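Culteo Community Help > Home and Hobby > Paper and Table Surfaces

What do you put under small stuff on a white surface so it stays put and looks nice?

Asked by Viera Ševčík, 23rd October
892 views, 2 answers

Hi all! I've fallen completely in love with laying small colorful things out on plain white. I have a little orange bowl with a flared rim and a wavy bottom edge, and a peachy oval piece that goes with it, and on white they just glow. I want to do a whole series of these for the hallway. My base is a light wooden board with the white laid over it, and a strip of the wood still showing along the far side. 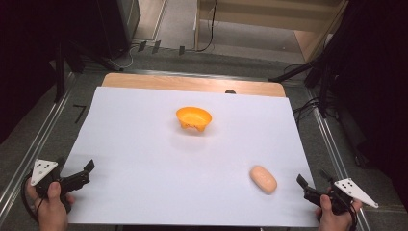
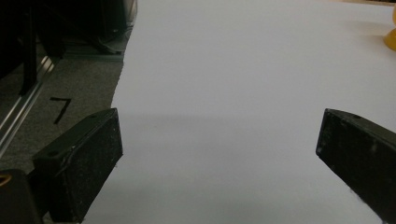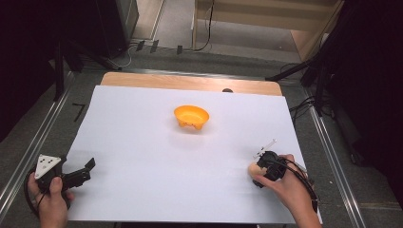

My questions, sorry, there are a few:

1. I'd love the white to go all the way over the wood. Do I get a bigger sheet, or is it nicer to leave a strip showing on purpose? I keep changing my mind!

2. One side of my paper isn't straight. Can I trim it by hand without ending up with a smaller and smaller sheet? (Ask me how the last one ended.)

3. The oval piece wanders whenever somebody bumps into things. Is there something I can put under it that won't leave a mark on the paper? I tried a dab of glue stick in June and it took the top layer right off.

4. What weight of paper do you like? Mine came off the end of a roll from Jireš and has no label, so I have no idea what I'm using.

Thanks so much, this site got me through the great candle wax disaster and I trust you people with everything.

Answer by Dagmar Krajčí
Accepted by the asker, 8 people found this helpful

Oh I love this, orange and peach on white is so cheerful!

Go bigger on the paper. Buy it wider than the board on all four sides, fold the extra underneath and tape it on the bottom with masking tape. Pull from the middle of each side first and do the corners last, otherwise you get a long ripple going across and it will drive you nuts. If you end up liking the wood strip, leave it on one side only and make it the same width all the way along. I did one with a strip on two sides and it looked like I ran out of paper.

For the crooked edge don't use scissors. Lay the sheet on a cutting mat, put a metal ruler on the good part of the paper, press hard and make two or three light passes with a new blade. It's the new blade that matters. Old ones drag and you get those furry torn bits. Measure in from the opposite side at both ends before you cut so the two sides come out parallel, and then you only lose a sliver.

The oval: museum putty, a piece the size of a lentil. Warm it in your fingers, roll it, stick it to the thing and then press down gently. To get it off, twist, don't lift. Test it on a scrap first because a few papers are soft enough to pick up a greasy spot if you leave it for weeks. Same for the bowl if you want it fixed, three tiny dots on the bottom.

Paper weight, I started with 100 gsm and it's fine for folding around a board, but the grain of the wood can show through a bit. Two layers fixes that. Heavier than that and the corners get bulky.

Please post the hallway when it's done!!

Answer by Kamil Halás

just use a white board instead of paper? foam board or painted hardboard, whatever the craft store has. it doesn't crease and you can wipe it. I got mine at Honis and it's still good

Comments on this answer

Viera Ševčík: Ooh, I like the wiping part! Does foam board dent if you press putty onto it?

Kamil Halás: a little yeah. hardboard doesn't

Dagmar Krajčí: Hardboard is great, but sand the edges before you paint, they drink up the paint like crazy. Two coats of primer on the edges, one on the face.

Freya Cheetham: Does anybody know if the Rotness primer goes yellow over time? I have half a can and a very similar idea now, thanks to this thread.

Viera Ševčík: Got the putty and a new blade today! Trimmed the side and it's so crisp. Going to try the fold-under thing next and then decide about hardboard for the bigger ones. Freya, do it, I want to see yours too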